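I bought the Nidton Reader of Latin American Verse for a night class and ended up carrying it everywhere (it's a brick, but a friendly one!). Nour Saliba picked the poems and wrote the little intros, and she clearly loves the odd ones best, which suits me fine. You get up to 30 poets, Spanish on the left and English on the right, so you can peek across when you're stuck.

My one gripe is the notes. They're all crammed in at the back, and the one I wanted for page 293 sent me to the wrong poem. Also the paper is thin, so pencil only.

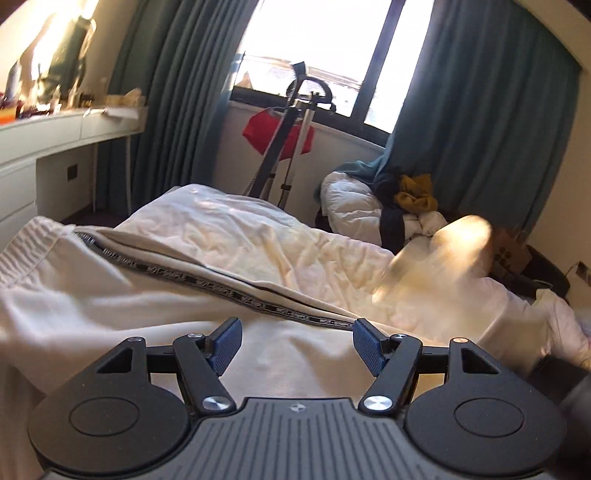 Books & Study Aids

Would I buy it again? Yep, and I'd get the paperback again too, even with the spine already creasing. Start with the section on city poems and read them out loud.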